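6. Hand Washing Small Items at a Bathroom Sink

Applies to: Greveck tethered units running Asovell Routines. Read Section 3 (Emergency Stop) and Section 5 (Teaching a Room) first. If you skipped them, this section will send you back there twice.

6.1 What this routine does

The Hand Wash routine picks up one small cloth item from the rim of a sink, holds it under running water, squeezes it, and puts it back on the rim. It covers socks, washcloths, cleaning rags and similar things that would fit in a coat pocket.

It doesn't treat stains or sort colors. It can't tell a clean sock from a dirty one and will wash either with the same patience. Inspection remains your job, along with drying, folding, and finding the other sock.

Customers often ask if this means the laundry is handled. A person can rinse a sock in less time than it takes to read this page. The routine allows itself up to 30 minutes per item, and it will use them if the cloth is awkward. We suggest thinking of it as a demonstration that leaves you with a rinsed sock.

6.2 Before you start

You need:

A sink with a single-lever faucet. Two-handle faucets are not supported in this release. Touchless faucets are supported in the sense that the unit will wave at them.
One cloth item. Dark, plain fabric on a pale basin is easiest for the unit to find.
Enough clear floor for both feet and the cables.
A dry towel, for you.
A second person or a door you can reach, depending on how you like to leave rooms.

Caution: The hand is splash rated. The forearm, elbow and everything above them are not. Don't let the unit reach into standing water, and don't fill the basin.

Caution: Cables and wet floors are a poor match. Route all cables away from the sink side of the unit and wipe up any water before you walk near them.

Note: Leave the drain open. If you want to soak something, soak it yourself and let the unit do the rinse.

6.3 Positioning the unit

1. Open the bathroom door and leave it open for the whole routine. The unit doesn't mind being shut in, but its cables do.

2. Walk the unit in using Guided Step (Section 5.4). Bathrooms are small, and the unit was designed by people who had apparently been measuring kitchens. Go slowly through the doorway and watch the shoulders.

3. Stop the unit at the left end of the vanity, facing along it or slightly toward the basin. Check that the feet are flat and that neither knee cover is touching the cabinet.

4. Leave a gap of 45 millimeters or more between the nearest knee and the cabinet corner. Cabinet corners lose these arguments first, and your deposit goes next.

5. Move bottles, toothbrushes and soap dishes off the rim. The unit will try to go around them. It is better at trying.

6. Place the cloth on the left rim of the basin, near the front corner. Drop it in a loose heap. A neatly folded cloth lies too flat for the fingers to get under, so for once the way you would have left it anyway is correct.

7. Let the arm hang at rest and wait for the Ready tone. Don't hand the cloth to the unit. Handing over is a different routine, and the two do not know about each other.
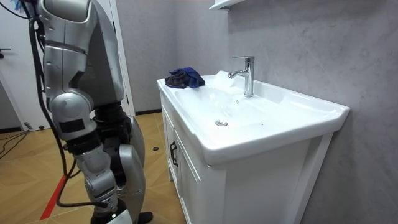
6.4 Teaching the faucet

You only have to do this once per sink, unless somebody replaces the faucet or the unit forgets, in which case you have to do it again.

1. In the Gutanley app, open Rooms, choose your bathroom, and tap Add Water.

2. Mark the tip of the spout on the live view. Mark the tip itself. Chrome reflects everything nearby, including the unit's own hand, and a mark placed on a reflection will produce a very confident rinse of the air beside the faucet.

3. Mark the four inside corners of the basin.

4. Set the water by hand to a medium flow, cool or lukewarm. Leave it running for a few seconds while the app records the stream, then turn it off.

5. Choose who runs the water. Manual means you work the lever. Assisted means the unit attempts it, and you stand by to work the lever. We recommend Manual, which involves less standing by.

Note: Full flow on a bunched cloth throws spray over the back of the basin and sometimes farther. If the mirror needs cleaning afterward, reduce the flow. Mirror cleaning is scheduled for a later release and has been for a while.

6.5 Running the routine

1. Tap Hand Wash, then Start. Step back to arm's length. The unit's arm, that is, which is longer than yours.

2. The unit locates the cloth and closes its fingers on it. Three attempts are normal. After the fourth it stops and waits for you to fluff the heap.

3. The arm travels out over the front of the basin and stops near the spout. In Manual mode, turn on the water when the app prompts you.

4. The unit holds the cloth in the stream, shifts its grip, and holds it again. Soap is optional. If you use it, put a small dab on the cloth before step 1. Wet, soapy fabric is the hardest thing we ask this hand to hold, and in our own test bathroom, 69 of 133 soaped socks stayed in the fingers for the full rinse. The others were recovered from the basin by the staff.

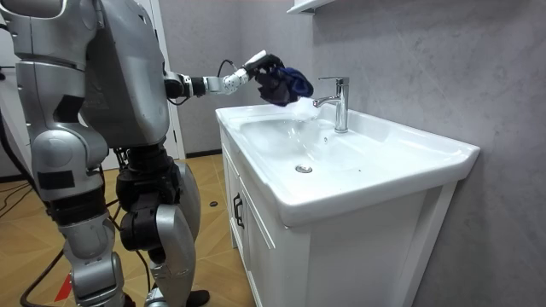 Rinse position: cloth in the stream, faucet to the right of the hand.

5. When the app says Squeeze, turn off the water. The unit will close its hand firmly on the cloth and hold. It doesn't wring, because wringing takes two hands that agree on a direction. Expect the cloth to be a good deal wetter than you would leave it.

6. The unit returns the cloth to the rim. If it lands in the basin, the app still reports Complete. We have had several meetings about this.

7. Take the cloth away, dry the hand with the towel, and check the underside of the forearm for drips before you send the unit anywhere else.

Caution: Never reach under the hand while it is squeezing. It doesn't distinguish fingers from fabric. Press Stop, wait for the arm to relax, and then retrieve whatever you were reaching for.

6.6 If something goes wrong

The unit stands at the sink and does nothing.
It can't see the cloth. Turn on the bathroom light. If the light is already on, move the heap to a clear part of the rim and tap Retry.

The unit grips the rim of the basin.
Press Stop. The basin was the same brightness as the cloth. Use a darker cloth or a darker basin, whichever is cheaper.

The hand is beside the stream instead of in it.
Repeat 6.4, step 2, and read the part about reflections.

The cloth has gone down the drain.
Fit a strainer. The unit will not go in after it, and we ask that you don't encourage it.

The app shows Sleeve Missing.
This message appears only on units set up for the Apaza wrist sleeve. If you don't own one, switch it off under Accessories. If you do own one, look in the laundry.

The cloth is rinsed but still dirty.
The routine has performed as described in 6.1.

6.7 After the last item

Walk the unit out backward along the path it came in by, gathering cables ahead of its heels. Wipe the floor. Leave the unit standing in a dry room with its palm open for at least an hour before charging.

For larger items, see Section 7, Loading a Washing Machine. Owners in a hurry may go directly to 7.5, Loading It Yourself.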